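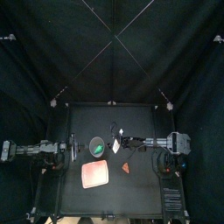
Two-arm table, bowl and tray out, orange wedge on the bare tabletop.

Home | Notebook | Bench Log | People

13th December

Clearing-the-table task again, and I'm really pleased with where this is heading! Teresa Fonseca wants a straight answer on whether the arms can tidy up after lunch yet. My answer - small light pieces yes, a real kitchen no. We're at 259 logged runs since August and I'd like 1,000 before we talk to Eltmont.

Bowl pickups are much calmer with the slower close. The wedge is the fun one (thin edge, fingers skate over it). Custódio to try a lower approach, 12 runs, same start spots.

To do: tie back the cable by the right gripper.

Last updated 13:40
Contact | © Danadmont | Back to top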